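Durik Dish Rack and Snack Basket Set
Set-up guide, section 4: Loading the rack
15/11/2019, Kokside product desk

Before you start
Clear a flat table. Basket on the left, rack in the middle. Rack can sit at an angle to the table edge, no need to square it up.

1. Check the pegs. All straight, none wobbling. Loose one, push it back in by hand. No hammer.

2. Fill from the back. Green plate first, yellow in the next slot.

3. Gray plate last. Hold it by the rim, tip it on edge, bring it up to the front of the rack.

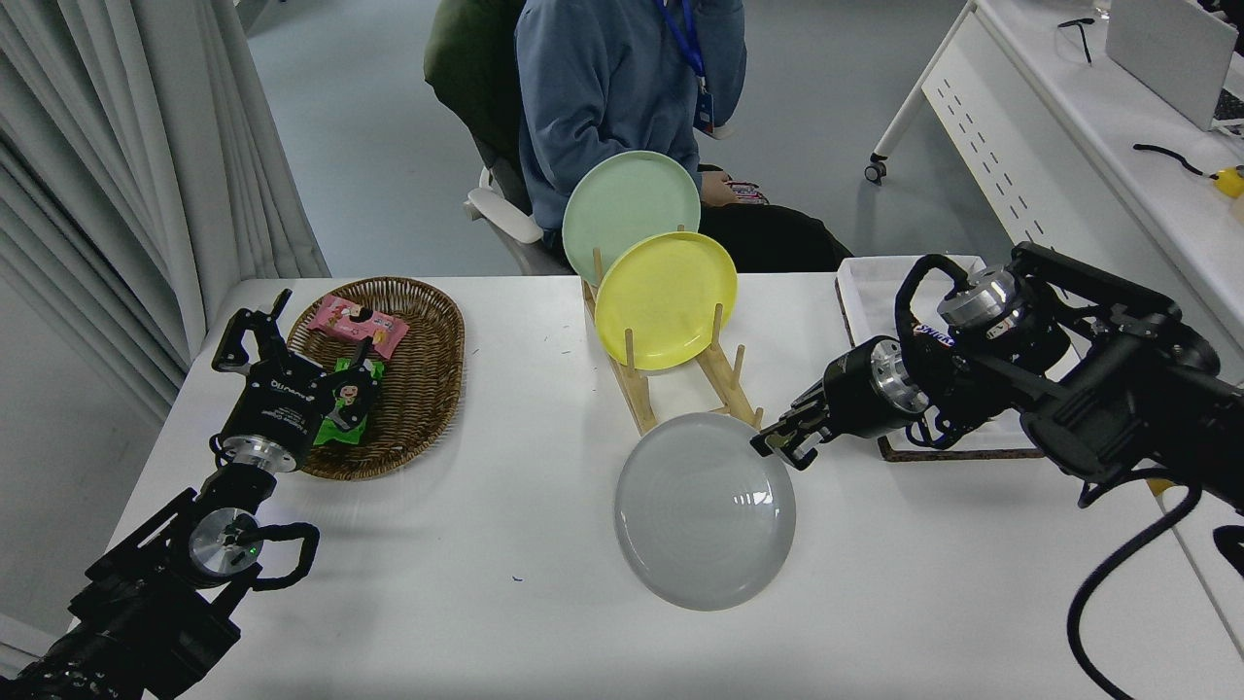 Lift till the bottom rim clears the base, then lower between the pegs. Don't force it. If it sticks, your probably one slot off. Back out and try again.

CAUTION: Do not let a plate rest against the outside of the rack. It will slide.

4. Let go slowly. Plates should lean back a little, all the same way, each one overlapping the one behind.
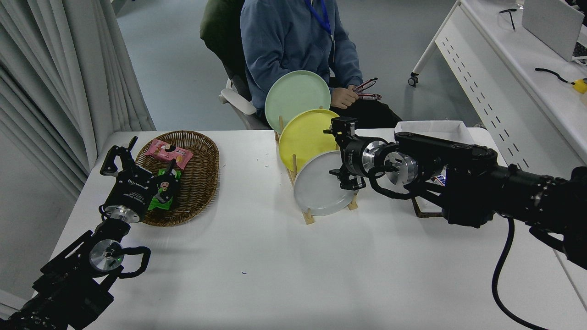
5. Basket. Small wrapped snacks only, laid flat. Keep it clear of the rack so drips dont reach the weave.

NOTE: Plates up to 8 inches across. Bigger ones tip the rack.

6. Unloading: front plate first, work back. Same order every time.

Care
Wipe rack and basket with a dry cloth. No dishwasher, no soaking. Check pegs again every May or so.

Related items
Durik spare pegs, pack of 19
Jerthorpe oval basket liner
Panagiotou plate set, mixed colors
Section 5: Storing the rack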